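09/11/2025 - Ivosico open day, Prelcombe site

Writing this up before the coffee wears off. I went mostly because we have to decide by January whether to put money into a handling rig, and their flyer said "handles anything on your bench." I have read that flyer from three other companies.

First stop was the big arm, behind a rope. It moved blocks from one tray to another, very smoothly, and the blocks were always in the same places. I asked if I could turn one of the blocks sideways. They said the cell was locked for safety, fair enough, but then don't call it adaptive on the poster.

The slide said 1,103 successful picks out of 1,000 planned. I think they meant they ran extra, but the way it was written it was a success rate over one hundred percent, and the presenter read it out loud without blinking. No failure count anywhere. I asked for one and was told it would be in the follow-up packet. Not holding my breath.

The Cormier table was better. Smaller gripper, held in the hand, so you do the moving yourself and feel what the fingers are doing. They let visitors try it on whatever was lying around. My notes from that part:

- Paper is a much better test than blocks. It bends, it slips, and you can't hide a sloppy grip.
- Squeezing is easy. Letting go neatly is the hard part, and none of the talks mentioned letting go.
- A person's wrist is doing most of the clever work. Take the person away and I want to see the same job again.

The Anis people claim 200 hours of practice is enough to teach a new task. Enough for what? Same room, same light, same table, I assume. Our bench has glare in the morning and a mess in the afternoon. Asked if they would bring a unit over and run it here for 2 days with our parts. They took my card and smiled a lot.

So where I am: no on the big arm, maybe on the small one, and nothing gets ordered until we see a trial on our own stuff - with the misses written down as well as the hits. If anyone else went and saw the arm drop something, add it underneath, I'd like to know what it does next. 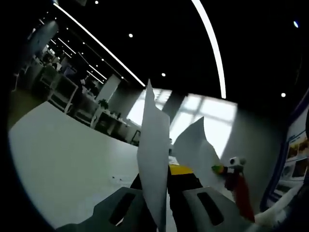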